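How I set up a tabletop arm session (and the rules I stick to)

I've been running small robot arms on tables for long enough to have a list of house rules, and people keep asking me for it. So I've finally typed it up. It isn't a standard and it won't replace reading one. If your arm is big enough to hurt somebody, go and get a proper risk assessment done before you touch anything on this page!

Step 1. Write the task down first

One sentence, on paper, before the power goes on. "Move the cup to the plate" will do. I used to skip this and then change my mind halfway through, and when I went back to my first 151 runs I couldn't tell which ones were meant to be what. I threw the lot away, which still stings a bit.

Step 2. Find the stop button with your eyes shut

I mean it. Sit where you'll be sitting, close your eyes and reach for it. If you fumble, move the button or move your chair. Then press it with the arm moving slowly and check that everything stops. I do this every single session, even when I only stopped for lunch.

Step 3. Mark how far the arm can reach

Run it out slowly to its limits and put tape down a bit beyond that. Nobody's hands go over the tape while the motors are live. My friend Nermina Radonjić thinks I'm fussy about this (she uses a light curtain at Tuston, lucky her), but tape is cheap and it works for me.

Step 4. Sort the cables

Leave enough slack for the full reach, then look again with the arm folded right back. That second check is the one I always forgot – cables that look lovely at full stretch can end up in a loop near a joint.

Step 5. Lay out the objects

I like a mix of shapes: something tall, something flat, something with an awkward outline. Toy food is great for this as it's light and you can drop it all day long. Spread things out so the gripper has a way in from at least one side, and don't line everything up in tidy rows or you'll end up with an arm that only copes with tidy rows. Move things between runs too, and log the layout each time.

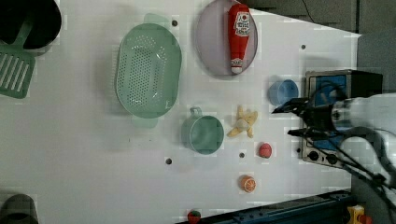 Same ketchup-style bottle on the plate, different view:
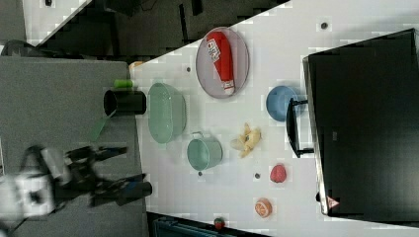 Step 6. Start slow

First run of the day is at the lowest speed that still does the job, with one person on the button doing nothing else. No phone, no tea. If that goes well I bring the speed up in small steps and do a couple of runs at each.

Step 7. Log the bad runs as well

Every drop, every bump, every time you hit stop. My current log has 604 entries and the failed ones are the part I read most often. Put down the time, the task, the speed and a few words on what went wrong. "Slipped off rim" is plenty.

Step 8. Power down before you tidy

Arm parked, motors off, then hands in. I've caught myself leaning over to grab a fallen strawberry with everything still live, and I wrote this page, so please do be stricter than me. When the table's clear, wipe it down, check the gripper pads for wear and coil the cables ready for next time.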